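Retiring Fields in Salik Without Breaking Other People's Work

September | By the Metwally CRM team

Speaker notes from our session at the Vusden admin user group. The slides had very few words on them, so the notes are posted more or less as they were used.

Opening

Say who we are and move on. Metwally, internal systems, we look after one Salik org used by sales, service and the warehouse.

The subject is custom fields that are no longer needed. We had an account record page that people scrolled and scrolled. Over 18 months we took 100 custom fields out of the org. Most of that time was spent finding out who used a field and waiting to see if we were wrong. The deleting took very little.

Ask for hands: who has a field on a page right now with the word "old" or "new" in the name? Wait for the hands. Carry on.

Why bother

Keep this short, the room already believes it.

Reps fill in the wrong field when there are two that look the same. We had "Delivery Region" and "Region (Delivery)" on the same object. One was a picklist and one was free text. Reports used one, the routing rules used the other, and both were half filled in.

New admins can't tell what matters. If you start a job and the account object has a long list of fields with no description, every change you make is a guess.

Imports take longer. Every column in the mapping screen is another thing to check.

We did not do it for page speed. Someone usually asks. We did not measure it, so say that.

Finding candidates

We used Erkport to pull the full list of fields into a spreadsheet, one row per field. Columns we added by hand: object, label, API name, type, date created, last time any record had a new value in it, and a notes column. The notes column ended up the most useful.

First pass is the fill rate. How many records have any value at all? Sort by that, lowest first. Warn the room about checkboxes here. A checkbox always has a value, so it looks fully used even when it has never been touched. Count only the ones that are checked. The same problem applies to any picklist with a default.

Second pass is recency. A field can be full on every record and still be dead. Ours had a set of fields from a trade show campaign that were filled in on thousands of contacts by one import and never again. High fill rate, no use.

Third pass is where the field is referenced. Page layouts, list views, report filters, automations, email templates, and anything outside Salik that reads from it. The last one is the one that hurts. Come back to this.
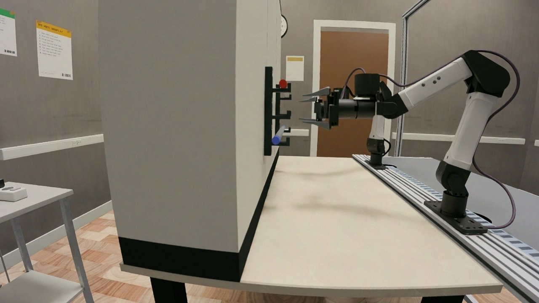
Hook rack on the side of the cabinet, red piece on the top bracket

Put the list somewhere the business can read it. A shared spreadsheet is fine. We tried doing it as tickets, one per field, and gave up in the second week. People will scan a list and say "I need that one" but they won't open a ticket to say it.

Asking the owners

Most fields have no owner on paper. We assigned each one to a team based on the object and the page section it was in, and let them push back.

The question matters. We started with "Do you still use this field?" and got yes to nearly everything. People say yes to be safe. We changed it to "What would you do differently if this field were blank tomorrow?" A lot of the answers were "nothing."

If the answer is "it goes into a report," ask for the name of the report and then check when it was last run. Several had not been opened since the person who built them left the company. Be polite about this part. The report may have been important once.

Give a date for replies. No reply by the date means the field goes to the next step, which can be undone, so the risk is low. Say so in the message. When we left that sentence out we had managers writing back worried that data was about to vanish.

The three stages

This is the main slide. Leave it up while talking.

Stage 1: Hide. Take the field off the page layouts and out of the list views. Leave field access alone. Automations and integrations still work, reports still work. The only change is that people can't see it on the record page. Leave it for a month.

Stage 2: Lock. Remove edit access for everyone except the admin profile and the integration user. Rename the label so it starts with "ZZ" and the field drops to the bottom of every picker. Put the stage and the month in the description. Leave it for a full quarter, and make sure that quarter includes whatever your business does at the end of one.

Stage 3: Delete. Export the values first, with record IDs, into a file you can find again. Then delete.

Two points to make on the stages. Do not change the API name at stage 2. Change the label only. Changing the API name is what breaks the outside tools, and they tend to break without any message. Also, do not do stage 1 and stage 2 in the same release. If somebody complains you want to know which change they are complaining about.

Somebody will ask why not go straight to removing all access. We did that for the first batch. A nightly job that wrote to one of the fields failed, and because it failed on one field it dropped the whole record. We found out when service called about missing updates. After that we split the stages.

Outside tools

Slow down here, it is where we had our worst day.

Salik can tell you what refers to a field inside Salik. It can't tell you about the spreadsheet somebody refreshes every morning, or the label printing job in the warehouse, or the customer survey tool that a contractor set up. For those you need a list of every user and every connected app that logs in through the API.

We went through the login history and wrote down each one. Some were obvious from the name. Some were people's own logins being used by a script, and those took longest to trace. Where we could, we moved them to a separate integration user, and that turned out to be worth doing for its own sake.

The one we missed was a stock sheet that pulled a bin code from the product record. The bin code field looked dead by every test we had. Fill rate was fine but no changes in over a year, no reports, no automations. Of course it had not changed. Bins don't move much. It was being read every day and never edited.

So add one question to your list: is this a field that would be expected to change? Codes, locations, tax settings, account numbers and so on can sit still for years and be in daily use.

We restored it from the stage 3 export before the end of the shift. The mapping by record ID worked. If we had exported by name it would not have, as there were duplicates.

Naming and descriptions

While you are in there, fix the ones you are keeping.

Our rule now is that every custom field has a description with who asked for it, what reads it, and what writes to it. Plain sentences. If the person asking for a new field can't fill in the second part, we ask them to come back when they can.

Labels should match what people say out loud. Warehouse staff said "bin," the field said "Storage Position Ref," and the help text said "location." We picked "Bin" and used it in all of the places.

Short codes are fine if the people using them know them. Keep one format. Ours had a space in some codes, a dash in others and none in the rest, and the lookups missed a good share of matches until we cleaned that up. 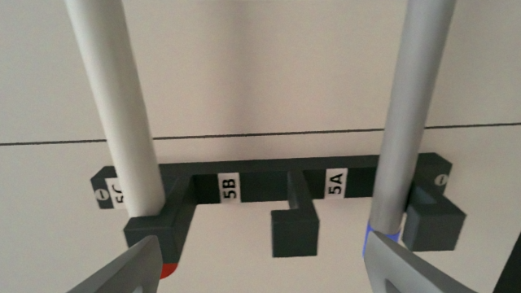
What we would do again

Small batches. A dozen or so fields at a time was comfortable for us. When we did a larger batch the replies got mixed up and we lost track of which were at which stage.

One spreadsheet for the whole thing, never a new one per batch.

A note to all users on the day of each stage 1. Keep it to a few lines, with a list of labels and where to complain.

What we would change

Start with the object that has the fewest integrations. We started with accounts as they looked the worst. They were also connected to everything. Start with something dull, like an internal request object, and learn the steps there.

Agree up front on who can say no. We had one field that two teams disagreed over for most of a quarter – one wanted it gone, the other wanted it required.

Turn on field tracking earlier for anything in doubt. It would have shown us who was editing and saved a lot of email.

Handling questions

Likely ones and the short answers.

Does this work for standard fields? Stage 1 and stage 2, yes. You can't delete them, so they stay hidden.

What about formula fields? Easier, there is no stored data to lose. Still check what reads them.

Can you get a deleted field back? For a short time, from the deleted fields list. Don't plan on it. It comes back without its place on layouts and you have to put that back by hand.

Did anyone object? Yes, mostly at stage 1, mostly in the first week. We put 3 fields back on layouts for good and they are still there.

Is there a template? The spreadsheet headings are on the last slide, copy them down. If time is short, skip to that slide and leave it up.

Recent notes
Record page tabs: how many is too many
Sharing report folders between sales and service
Using Erkport filters for a partial export
Moving scripts off personal logins
Picklist cleanup before an import
User group notes from Vusden, spring session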